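**bezfikre**
Has anybody used the Zemitley toy rotation plan? You put most of the toys away, leave a few out, and swap every 5 days. They claim kids play longer. I have a two-year-old and a living room I can't walk across.

---

**Velodham**
Bought it in April. It's a calendar and a lot of stock photos. You're paying for somebody to tell you to use a closet.

---

**a_zeleke**
Disagree, sort of. We did it for seven weeks and my son did stay with things longer. Did I need the plan? Probably not.

---

**Velodham**
Or he got seven weeks older. How would you tell?

---

**a_zeleke**
Fair, but the floor is clear and I'll take it. Small batches, no lids, no labels. A plain gray bin with a handful of toys in it is plenty.

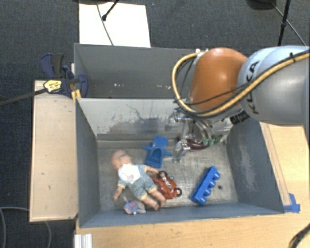 ### Re: small batches

**lencho9**
Nine bucks a month for that? We tried it and mine just stood at the closet door and yelled.

**bezfikre**
OK, not paying. Does the swap have to be every 5 days or can I do it when I remember?

**Velodham**
When you remember. They made the number up.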